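The Slow Pleasure of River Stones

Ask Xiomara Hutchins what got her started and she'll tell you about a wet April in Batmont, a washed-out hiking trail and a gravel bar with nothing else to look at. She came home with her coat pockets sagging. Her collection now stands at 3,249 stones, and she can tell you which bend of which creek nearly every one came from!

What I love about this hobby is how little it asks of you. You need shoes you don't mind soaking, a bag, and a free morning – and the patience to walk the same stretch twice, once in each direction, so the light changes sides.

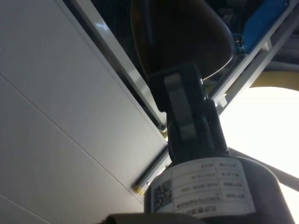

Color is where most beginners get hooked, and then the arguments start. Gus Mahmoud, who leads walks along the Kincaid, swears by the dark ones. Put something almost black against plain white, he says, and look at it for a while: faint brownish tones come up along the curve, and a surface you took for dull has a slight shine to it. He's right, and I've been ruining my good pillowcases ever since. Pale stones want the opposite, an old navy towel or a slate tile.

Shape takes longer to learn. Oanh Đinh sorts hers by feel with her eyes shut, flat ones to the left, round ones to the right, and she keeps a special box for the lumpy ones that won't sit still either way. I spent a whole afternoon at her kitchen table doing the same and could happily have stayed for supper.
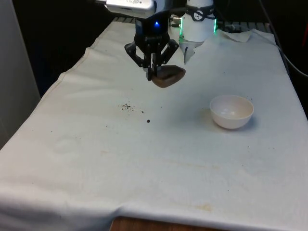 Where to Walk

The gravel bars below Ekelholm are best after high water, when the stones have been turned over. Park by the footbridge and go upstream for 10 minutes before you start looking. Check the rules first, as some parks don't allow collecting at all, and leave the nesting banks alone in spring.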